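Search the site
Enter keywords
Go

Reading Picture Books as a Reviewer
Week 4 handout
Instructor: Jaqueline Arellano

Bring this handout to class with your copy of The Ferry to Drerkdale. We will use the 27-page edition, the one without the author's note. If your copy has the note, skip it until after the discussion.

1. What a review has to do

A review of a picture book is read mostly by adults who buy or borrow for a child. They want to know what happens in the book, how it reads aloud, what the pictures add, and what age it suits. Your opinion comes after those things and should rest on them. The first assignment had several papers that praised the message of the book and never said who the main character was.

Limit the plot summary to a quarter of the review. For a 450-word review that is one paragraph. Do not give away the last page turn.

2. Words and pictures

In a good picture book the text leaves room. Look at the spread where Groen waits at the landing. The text says only "She waited." The art tells us how long, by the shadow of the post. If the text had mentioned the shadow, the picture would have nothing to do.

When you take notes, use two columns. Put what the words say on the left and what only the art says on the right. Reviews that quote nothing from the right column usually read like reviews of a short story.

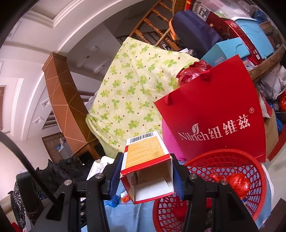
Color is the part of the right column that students handle worst. They write "bright colors" or "lovely warm tones" and move on. Say which color, on what object, and what the eye does with it. Practice on ordinary things first. A red paper shopping bag with a red rope handle, a crumpled red plastic bag sticking out over the top of it, and a bulge of magenta pink cloth low on one side are all close in color, but a reader would sort them by texture and shape before anything else. An illustrator who works in a narrow range depends on that. In Drerkdale the coats are all one brown, and we still know each child by outline.

3. Reading aloud

Read the whole text aloud twice before you write. Mark any line where you stumbled both times. The full text is 754 words, long for this age group, and most of the extra length is in the storm pages. Decide whether the length is earned there and quote one line to support your view.

Watch for rhyme that forces the word order. Fletumham Tales, which we read in week 2, has examples on nearly every page.

4. Age range

Do not copy the range from the back cover. Base yours on sentence length, the amount of text per spread, and how much the child must work out alone.

Assignment

Write a 450-word review of The Ferry to Drerkdale or of Drekiten Goes Home. Include one quotation and one detail found only in the art. Give the title, author, illustrator, and page count at the top. Typed, double spaced, 14 point for the title only.

Due Tuesday, August 18, 2020, at the start of class. Late papers lose one letter grade.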